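Steel tea sets – your questions
Updated 2024-06-18 by Marijke Dierckx

Same things keep landing in the inbox so here they all are. If yours isn't on the list, write to us, usually answered within a day or two (not Sundays).

What comes in the Milham set?
Teapot, two cups, two saucers. All stainless steel, all polished. No tray, no strainer, no spoons. The tray is sold separately, the strainer we stopped doing in November.

How much does the pot hold?
Two cups properly filled, plus a small top-up each. If you're serving four get the Burnance, it's the bigger one. Same finish so they look fine side by side.

Is it OK for the dishwasher?
It survives. We don't recommend it though. The tablets leave a dull bloom on polished steel and you'll be rubbing it off by hand anyway. Warm water, drop of dish soap, soft cloth. Dry right away or you get spots.

What about the hob?
No. Boil the water in a kettle, pour it over. Direct heat turns the base blue and brown and that is not covered under the guarantee.

Does the handle get hot?
Yes, a bit. Steel is steel. Use a folded cloth for the first pour if you fill it right to the top. Cups too – hold them by the handle, not round the middle.

How do I pour without dribbles?
Most asked by far. Don't fill past the bottom of where the spout joins. Bring the tip of the spout down low, close to the rim of the cup. Tilt in one go, no dithering, then bring it back up quick at the end. Slow little tilts are what makes it run down the outside. Leave the cup on its saucer, don't hold it up to the pot. Nearest cup first.

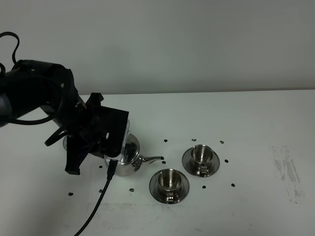
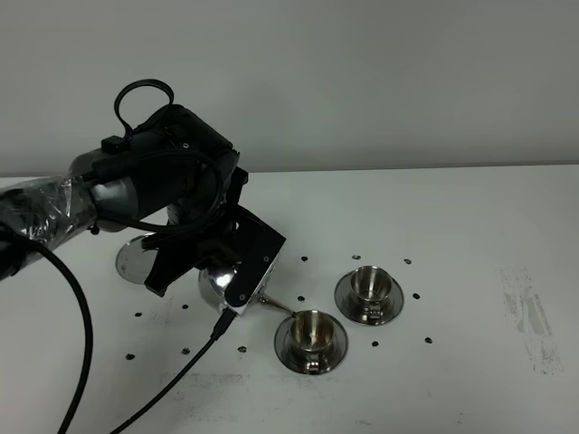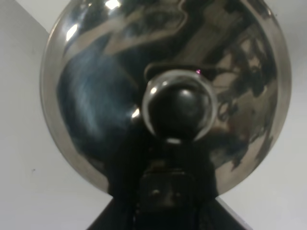

How do I get brown tea stains out of the inside?
Baking soda. One heaped spoon in the pot, fill with hot water, leave it 20 minutes, then a bottle brush for the spout. Rinse twice. For the cups just a damp cloth with a pinch of soda on it, they come up in seconds.

Can I use steel wool?
Please don't. Nor the green side of the sponge. Scratches on a mirror finish can't be buffed out at home, we've had people try.

My pot has fingerprints all over it, is that a fault?
It's a shiny pot. Every finger shows. Dry microfiber cloth after you set the table, not before. Some people wear cotton gloves for laying out, Evelien does for the shop window, bit much for a Tuesday breakfast.

Water spots that won't wipe off?
Limescale. White vinegar on a cloth, wipe, rinse, dry. Don't leave it standing in vinegar overnight.

Will the tea taste of metal?
Shouldn't. New sets sometimes have a trace of polish inside so wash first, then fill with boiling water and throw that first fill away. If it still tastes after three or four pots send us a mail with the order number.

Do you sell saucers on their own?
We do, item 2379, in pairs only. They fit the Milham and Burnance cups. They don't fit the Nolar cups, the foot on those is too wide and they wobble.

Spare cups?
Also in pairs. Out of stock right now, next delivery is around 10 weeks off. Kobe keeps a waiting list, ask to be put on it.

I dropped the pot and it's got a dent.
Sorry to hear. Small dents in the body we can somtimes press out, near the spout mostly not. Send two photos first, one from the side and one from above, before you post the thing. Josefien will tell you if its worth doing.

Can it be engraved?
Cups and saucers yes, initials only, three letters max. Teapot no, too round for the machine.

Where can I see one before buying?
At the shop, 131 Bakker Lane, back table. Open afternoons. Ring the bell if the door's shut – it sticks.

Returns?
Unused, in the box, within 20 days. Once there's been tea in it it's yours.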